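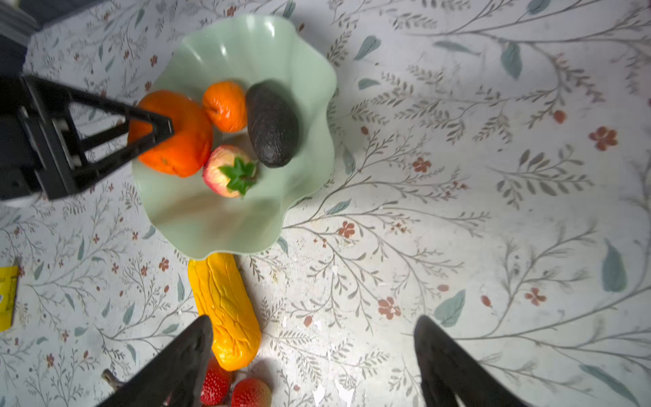
Hortensia Ñahui told me to wipe the fingers first and ask questions later, and she told me so before I'd even put my bag down. Wipe, then look, then touch. She has said it to every person who has ever taken a shift on Tonico, and by lunchtime I was muttering it to myself.

Tonico is the name of the cell, or the arm, or both, depending on who you ask. It lives on the ground floor at Zullcombe, in a room that used to be a bike shop and still has the hooks in the ceiling. I'd come to write about how one robot gets looked after, start to finish, and I figured I'd spend most of Monday watching somebody type. Wrong! I spent most of it holding a flashlight and a rag.

The job that week was fruit. Fruit in the bowl, fruit out of the bowl, an orange next to an avocado next to an apple, again and again. An orange sounds like the easy one until you watch a finger come down on the top of it and think hard about what happens if it comes down a hair too much to one side. Round things roll. They roll into each other, too, and the bowl has that wavy rim, so the height of the edge depends on where the arm crosses it.

Which is why the morning starts with the fingers. They're open triangles, mostly air, and black all over, so you can't see grime on them. You have to feel for it. Hortensia runs her thumb down the inside face of each one the way my grandmother used to check a knife. If there's a slick spot, alcohol and a lint-free cloth. If there's a rough spot she unbolts the finger and turns it over under the lamp, and if she finds a crack it goes in a coffee can with the other dead ones. I looked in the can. It's a pretty full can.

Then comes the wrist camera, which gets a puff of air and a soft brush and never, ever a shirt sleeve. (I was wearing a nice cotton shirt. I saw her look at it.) The camera bracket has 2 screws, and both get checked with a torque driver, and after that she runs what everyone calls the Chacko, a homemade routine named after a dog. The arm goes to 20 spots over the table, one after another, and at each one the software compares where the arm thinks it is with what the camera sees. It takes less time than making coffee. I know because I made the coffee.

"If it's off by three millimeters, you tighten something," said Heino Paju, who was eating a sandwich well away from the table. "If it's off by three millimeters again, you stop tightening and go find out what's bent."

That morning it was off. Not by a lot, but it was off in the same direction at every spot, and Hortensia made a small unhappy noise and got down on the floor. I got down too. The arm's base is clamped to the table edge, and one clamp had worked itself a little loose. You could turn the handle with a finger. She backed it all the way out, cleaned the pad, set it again and snugged up its partner on the other side, then ran the Chacko over from the top. Better. She ran it one more time anyway.

I asked about the tablecloth pattern, all those stems and little red flowers, since I'd pictured a robot table as something gray and serious. Marleny Castaño told me a plain table makes everybody lazy. You get your settings just right against blank white, you're very pleased with yourself, and then somebody sets the bowl down in an ordinary kitchen. So they swap the surface every so often, and every swap means redoing the exposure on the camera, with the ceiling lights on and the blinds wherever the blinds are going to be that day.

The cable run got its turn after lunch. There's a spot near the elbow where the cable flexes on every single reach, and they keep a paper log taped inside a cupboard door for it. Hortensia bent the sleeve back, I held the flashlight, and she found some rubbing but no copper. She wrote the date and "ok, watch" in very small letters. The entry before it was number 132 and said the same thing in Heino's handwriting, which is worse.

By four o'clock she was letting me jog the arm myself, at the slowest speed there is, with her hand resting next to the stop button. I brought a finger down onto an orange. I was sweating! She told me to quit holding my breath, then handed me the cloth and pointed at the fingers.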